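To: Hesten Allotment Tenants
Date: 25/04/2019
Subject: Re: Water charges and the Huet Lane gate

Dear tenants,

Thank you for the replies received so far. One is quoted with the writer's consent.

> The notice gives the water bill as £1,630. Does this include the standpipe on the Itmont side? I would also ask that the gate stay unlocked until 8 pm in August.
>
> Nadège Tessier, plot 11

The figure includes all 4 standpipes. The gate request will be put to the parish office, and tenants will be told of the decision by letter. Shed doors must be kept shut overnight, and tools returned clean.

Payments should quote the plot number.

Yours faithfully,
The Site Secretary
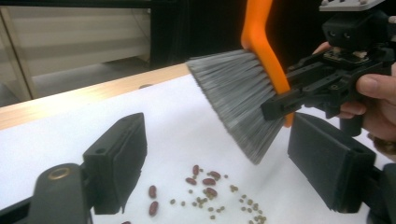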